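Two Arms, One Rail: Lorna Geddes on Her Wire Sorter

Geddes calls it Tumito, and it lives on a tiled table in her shared workshop. "I wanted something that could sort wire by color," she says, "and I love that it takes two arms!"
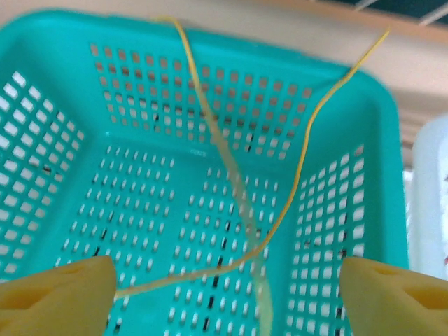
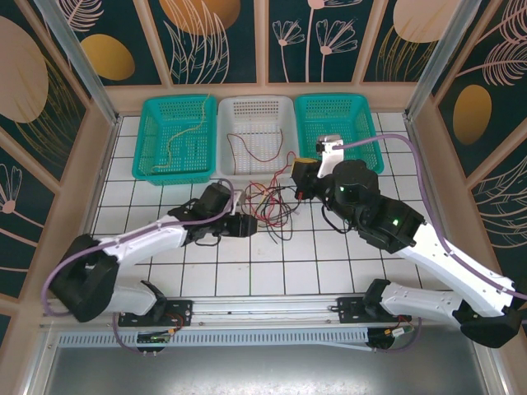
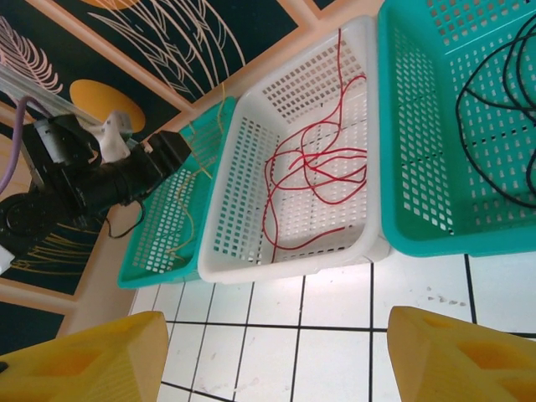 Woleck wonders whether thin wire is too floppy to grip well. Geddes grins — "Oh, that's the fun part." She has put 472 hours into it and wants softer fingertips next.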